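Kututano Control Boxes: Three-Button and Four-Control

Trirnau Workshop Supplies
Saturday, September 27, 2025
7 shares | 4 comments

The Kututano is a surface-mounted control box for starting, stopping and switching small machines and bench equipment. It comes in two layouts. One has three push buttons, two green and one red. The other has two green buttons, one red button and a black selector. Both have a light grey top and a black base, and both can be used loose on a bench or screwed down.

We sell them singly and in trade boxes of 100. Single boxes are sent out the same day if they are in stock at Bukthorpe. Trade boxes take 7 working days.

Which layout to choose

Most people want the three-button box. The red button sits at one end of the row and is normally wired as the stop. The two greens are for whatever you need: start and reset, forward and reverse, up and down. All three are momentary buttons, meaning they spring back when you let go. If you need a stop that stays in until it is turned, ask for the latching red head when ordering. It fits the same hole and costs a little more.

The four-control box is longer. The selector is at the opposite end of the row from the red button, with the two greens between them. As supplied the selector has two positions and stays where you put it. It is generally used for manual/auto or for low/high speed. A three-position selector can be had to order, but it needs a second contact block and that makes the inside rather full. Allow extra time for the wiring.

Neither box is an emergency stop. If your machine needs one, fit a proper one and wire it separately.

Construction

The top plate is held to the base with screws, and these stay in the plate when undone so they don't end up on the floor. Use a hand screwdriver. Power drivers strip the threads in the base and we do not replace bases damaged in this way.

Inside there is one contact block behind each button, clipped to the back of the button itself. Each block has one normally open and one normally closed pair. Terminals are screw type and take stranded or solid wire. There is a cable entry at one end, blanked off when new. Push the blank out from the inside with your thumb.

The base has two fixing holes. They are slotted, so you have a bit of movement for lining the box up with its neighbours if you are fitting several in a row.

On the bench

For wiring up and testing we lay the boxes out on the textured blue-grey bench mat, which is sold separately. It stops them sliding about when a button is pressed, and it saves the table top. The mat can be wiped with a damp cloth and mild soap. Don't use solvent on it.

Kututano boxes on the bench mat

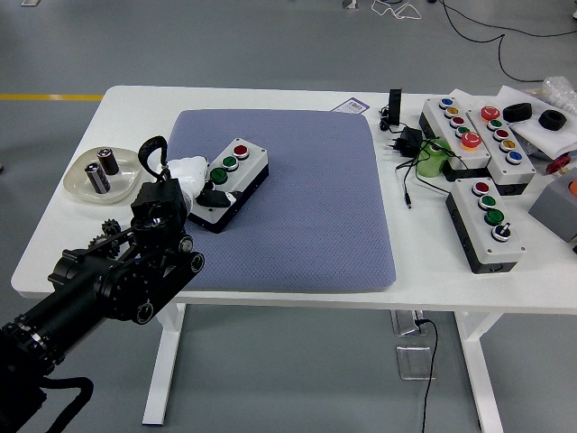
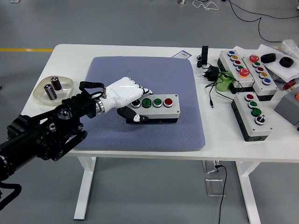 Check each button before you screw the box down. The easiest way is with a meter set to continuity. Put the probes across the normally open pair, press, and you should hear the meter; let go and it should stop. Then do the same with the closed pair, which works the other way round. On the four-control box, turn the selector through both positions and test it in each. If a block gives no reading at all, unclip it and push it home again before you report a fault. Most of the returns we get are blocks that were knocked while the wires were going in.

Keep the wires clear of the button stems. There is room down the side of the base, and a short length folded there is enough to let you lift the top off later. We suggest leaving 400 mm of spare cable outside the box as well, at least until you have decided where it is going to live.

Power

The boxes are switches and have no power of their own. They are rated for low-voltage control circuits only and must not be wired directly to the mains. If you have nothing suitable to run your control circuit, the Rawashdeh plug-in adapter is the one we keep in stock. It is not included with either box and has to be added to the order.

What is in the packet

One assembled box with contact blocks fitted
One cable gland and nut
Two fixing screws
One wiring sheet

The wiring sheet was redrawn in January. Earlier copies had the terminal numbers for the selector the wrong way up. If yours shows the selector at the bottom of the page, throw it away and ask us for the new one.

Spares

Button heads are sold in green, red and black. Contact blocks are sold singly. The top plate can be bought on its own in either layout, but a three-button plate won't fit a four-control base or the other way about, as the lengths differ. We don't sell the base by itself.

Cleaning and care

Wipe the top with a dry cloth. A damp one is fine if the circuit is off. Don't spray anything at the buttons. If a button becomes stiff it usually has dust under the rim, and a soft brush will shift it. Oil makes it worse after a week or two.

Ordering

Three-button box: stock number 199
Four-control box: order under the same number and write "with selector" in the notes

Please put the three-position selector or latching red in the notes as well. If the notes are blank we send the standard three-button box. Unused boxes can be returned if the cable entry has not been pushed out.

Comments (4)

Guest
Bought the three-button one for a small conveyor in the packing area. Does the job. The gland is a bit tight on thicker flex, I had to take the outer back further than I wanted.

Guest
Can the selector go at the other end, next to the red?

Trirnau Workshop Supplies
Yes, the holes are the same size, so you can swap the heads over. Move the contact blocks with them and mark the change on your wiring sheet.

Guest
Second order of these. The first lot have been on the wall since last winter with no trouble apart from one green button that stuck, and brushing it out sorted it as it says above. Would like a yellow head if you ever do one. Also the mat is good but I'd have bought a bigger one if there was a choice.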